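Week 3 handout - comparing hand-held grippers

Read before lab. Bring the sheet from last week, we use the same columns.

What we are comparing

Three hand-held units. Saber, Melier, and the older Plirkar. All of them log jaw opening and pose, all of them are held in one hand and closed with the fingers. The differences that matter for us are pad shape, tracking, and how tired your wrist is after twenty minutes. Price not in scope, don't ask, I don't have the quotes.

Pads

Saber: flat pads, soft. Good on boxes, bad on anything round. A pen rolls out.
Melier: V notch, ribbed rubber. Centers round things for you, which hides sloppy aiming. Remember that when you read the success column, a high score may just mean the notch did the work.
Plirkar: flat, harder rubber, worn at the tips. Change the pads before you start, spares in the top drawer. Old pads and new pads in one run = run is thrown out.

Write down pad type for EVERY trial. Last term half the sheets had it on the first line only and then the pads got swapped halfway.

Tracking

Two options. Marker cube on top of the gripper, seen by a camera, or headset tracking of the gripper. Cube is easy to debug: you look at the picture, either you can see a marker face or you can't. Fails when the face is turned too far away or when the other hand gets in front. In two-handed work that happens a lot more than people expect.

Headset tracking keeps going when the cube is hidden but drifts. Check drift at start and end of each run, put gripper back on the tape cross, read the offset. If start and end differ by more than 3 mm, mark the run D and carry on. Do not delete it, we want the D runs for week 5.

Glare from ceiling lights on the cube faces: matte print only. The glossy ones look nicer and lose the corners.

Trial procedure

1. Zero the jaw. Fully closed, then fully open, then press.
2. Gripper on cross, read offset.
3. Pick, carry, place. Same object, same start spot.
4. Back to the cross, read again.
5. Swap roles with your partner after each block.

A failed grasp is one where the object leaves the jaws before the place mark. Slipping but still held = success, with an S in the notes. Touching with the free hand = fail, even if it was going fine.

Numbers from the last group

395 trials logged, 112 thrown out. Nearly all of the thrown out ones were missing jaw zero, not bad tracking. So step 1 is worth your time. The remaining trials are too uneven between units to rank them (Plirkar hardly got used) so please balance your blocks this time.

Time sync: start the wrist camera first, then the pose log, then clap the jaws twice where the camera can see them. The clap is what we allign on. No clap, no sync, and guessing the offset by eye afterwards takes an hour per run.

Skulamen is the script that merges logs. Run it on the lab machine, not on your laptop, versions differ. It will complain about missing columns, read the message, it is usualy the header row.

To hand in

One sheet per pair. A plot of jaw opening over time for one good grasp and one failed grasp, same object. Half a page on which tracking you would pick for a two-handed task and why. Axis labels with units please!!

Next time: two grippers at once, one operator. Read the section on occlusion again. 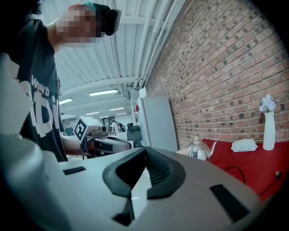

Manipulation Teaching Lab | Department of Mechanical and Control Engineering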